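Locker Use in a Shared Changing Room
Student project report, Group 3
Site: Jelbridge depot, staff changing room
Written up by Ezequiel Esteban

Why we picked this

Everybody at the depot says there are not enough lockers. Management (Neagu, the contractor who runs the building) says there are plenty. Both can be right. We wanted to know how many are really in use, how many are locked and dead, and what people keep in the ones that don't lock.

Method

Walked the rows, tried the doors without forcing anything, wrote down locked / unlocked / open. One walk before the early shift, one after the late shift, 14 walks total. First walk Sat 28 February. No names taken, we did not look inside bags or touch anything on the shelves. Short questionnaire at the door, 317 slips handed in, a few unreadable.

One problem right away: the numbering. Old plates are gone on a lot of doors so we made our own map on graph paper and used that. Took a whole afternoon.

The room

Brick walls, high ribbed ceiling, metal lockers in more than one size. The short ones on top fill up last as far as we can tell, people on the slips complained about reach and about coats not fitting. The tall ones go first. Locks are a mess. Some doors have a built in key lock, others take your own padlock, and the key ones are only any use if you have the key. Office has a box of keys with no tags. 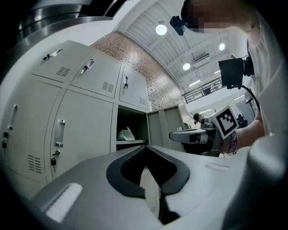
Someone on the late shift told us the padlocks are the whole problem, people leave the job and the lock stays on for a year, and the rest of us hang our coats on a pipe. We heard a version of that on a lot of the slips so we added a column for it (same lock, never moved between walks).

Results

Added up over all walks we have 2,881 door checks. Padlocked doors hardly changed from one walk to the next. Doors with no lock changed alot, which we read as day use: in with a bag, out with a bag.

Unlocked compartments get used as shelves. Mostly plastic bags, some shoes, a few lunch boxes. On the slips people said they don't mind leaving a bag in an open one if there is nothing worth taking in it. Nobody said that about a coat.

Tall doors: full or locked nearly every time. Upper doors: free ones on every walk, both ends of the day.

So there are lockers. They are the wrong ones.

What went wrong

Two walks started late, buses. Our "never moved" column depends on us recognizing a padlock and most of them are small and black and look alike, should of put a dot of chalk on each one but the office said no marks. Slips were only in English. Also we stopped before August, when the seasonal crew comes in, and that is probably the worst month.

Suggestions

Tag the keys in the box. Test every one.
Notice on all padlocked doors, a month to answer, then cut.
Hooks for coats on the brick side so the tall lockers aren't the only option.
New number plates. Weto and Oleo both quoted us for screw-on ones, quotes are in the appendix with the door map.

Appendix A door map. Appendix B slip wording. Appendix C quotes.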